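**Status:** draft, March. Ask Sarmīte Lill before reusing any of it.

# Gesville bottle-clearing set

438 recorded runs of two arms putting drinks bottles into a bin, made for the clearing-up job at the Lastley canteen. The work was done by hand until this spring, mostly by whoever failed to look busy at 14:00.

## What is in it

Each run has views from the wrist cameras and one fixed camera. The table holds bottles, a lined bin, artificial flowers and other clutter. The painted sky was there before us and has outlasted two managers.

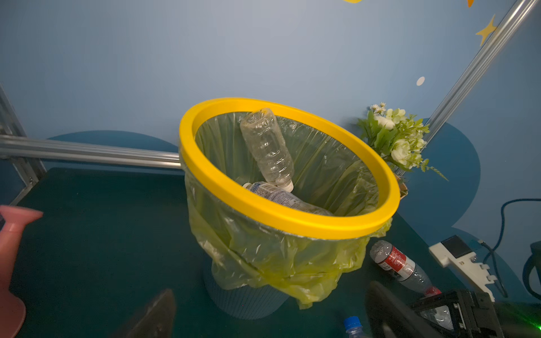 *Wrist view: two bottles in the bin, red-labelled one still on the table.*

Labels vary a good deal. So do caps, which come off and then belong to no category at all.

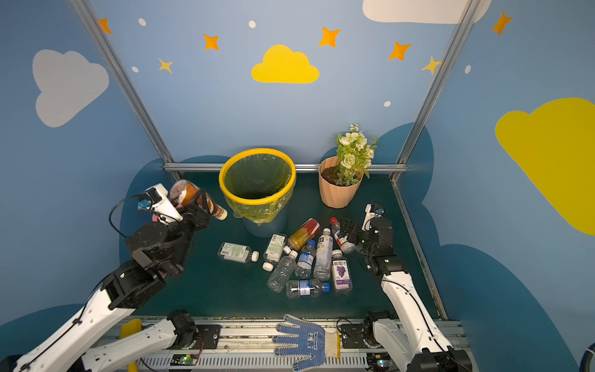
**Does this mean the canteen needs fewer people?**
The rota is the same length. Two shifts moved from sorting to minding the arms, which is sorting with a login.

## How runs are marked

1. A run counts as finished when the last bottle is in the bin.
2. Loose caps are ignored. Povilas Pētersons objected to this in writing, twice.
3. Both arms may hold a bottle at once. Dropped bottles stay in the recording.
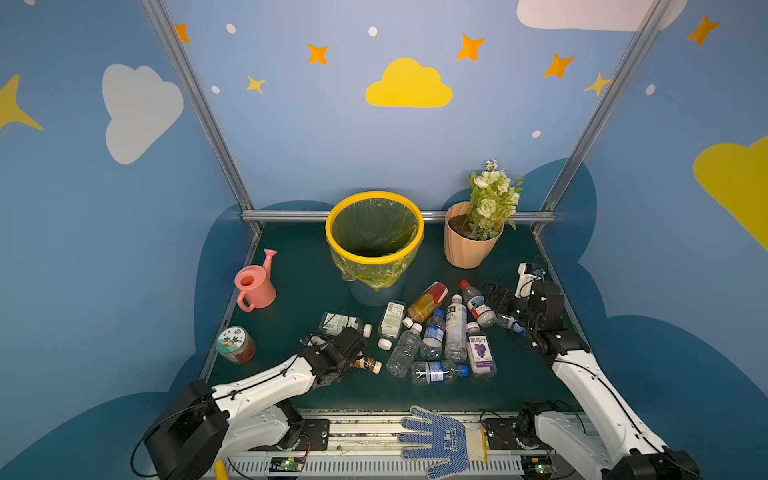
## Known problems

- 52 runs were stopped by hand and are kept in `stopped/`.
- Crumpled bottles are under-represented. Staff at Lastley crumple nearly everything, some of them with feeling.
- The bin never moves far. In the real canteen it moves whenever somebody mops.

Staff asked for slower arms near the bin, and got them. They also asked for a chair at the minding station — that request is with Vargate, who supply chairs.
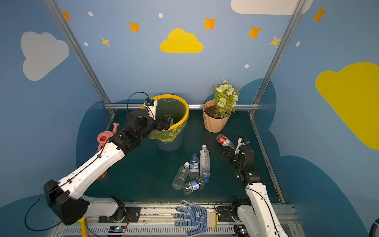
The slower setting costs a little time per bottle and has stopped the complaints about flinching. Runs at the old speed are in `fast/`, and shouldn't be mixed with the rest.

## Use

Internal training and testing only. Send corrections to Povilas, who will already have a list.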